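The sponge must be allowed to fall
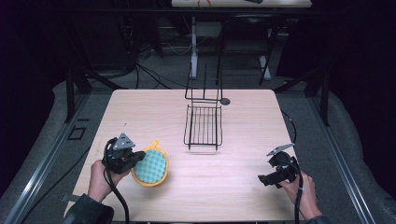 By Mahfuz Patwary
Opinion | July | 5 minute read

I have spent a good part of this year with a gripper in each hand, putting kitchen things into other kitchen things. A sponge goes into a dish rack. Then the sponge comes out, the table is put back as it was, and the sponge goes in again. Each time the movement of my hands is stored as one example, and later a learning system will study all of them and try to do the same with arms of its own.

In our group we have 3,759 examples of small table tasks. I want to argue that we threw away the most useful ones, and that many other groups are doing the same.

When I started, the rule was simple. If the person made a mistake, the example was deleted. A sponge which slipped from the jaws, a rack which moved when it was touched, a hand which went to the wrong side and had to return: all this was called dirty. Lise McKinnon, who trained me, had a short list of such faults on the wall, and she was strict with it. I don't blame her. The first system we trained, which we named Temach, had learned from careless examples and it was shaking like an old bus. After we cleaned the collection, it moved much better, and everybody was pleased with the list.

But a system which has only seen good work knows nothing of trouble. Temach could take a sponge that was lying in a normal place. If the sponge turned a little in the grip, it continued to the rack as if all was well, and pushed. It did not stop or go back, and where would it learn to? In its whole life no sponge had ever turned. We had removed every such moment with our own hands.

Anyone who washes dishes at home knows that the work is full of small repairs. You pick up a wet plate badly, you put it down, you pick it up again. You don't call this a failure, and you hardly notice it. I think that a large part of what we call skill is in these repairs, and it is exactly the part that our list was made to delete.

There is another loss, and it concerns the people. When I know that a slip will cost me the example, I become careful in a wrong way. I put the sponge always near the left hand, with the loop turned to the rack, where it is easy for me. I move slowly and I take it always by the same side. Ravinder Pelletier once put my examples from one afternoon on top of each other on the screen, and the paths of the hands made almost one line. He meant it as a compliment. I felt a bit ashamed - I had made the same example many times and called it a collection.

So for one small trial we did it differently. Two of us recorded 437 examples with the list taken down. The objects were put in awkward places, and if something fell, we picked it up and finished the task. Only those which never reached the end were kept apart, with a note about where it went wrong. Normand Friesen trained the new system, Caron, on these together with the old ones. I will not pretend that one trial proves a rule. But Caron goes back for the sponge. The first time I saw it open the jaws, draw away and try again from another side, I called the others from the corridor.

The answer I usually hear is that the machine will copy the mistakes also. This is a serious objection and I have seen it happen. Caron at first had a habit of touching the rack before it did anything useful, and I am afraid this habit is mine. Tariq Baloch, who is against me in this question, says that a teacher does not show a pupil bad handwriting. I agree, but a teacher does show how to correct a word. The mistake and the repair should be marked, so that the system can give more weight to the second. It is slow work. For 22 examples I needed a whole morning, and my tea went cold beside me.

Slow work is a question of money, and here I think is the real reason for the clean collections. People who record are often paid or praised by the number of accepted examples. A repaired example takes longer than a perfect one and then it may be refused. Under such conditions I would also make the same easy movement all day. If we want examples with trouble in them, we must pay for the time and stop counting only what is smooth.

I would ask every group that shares its collection to write down what was deleted and by which rule. One page is enough. Our own page is now being written, and Lise is writing it with me.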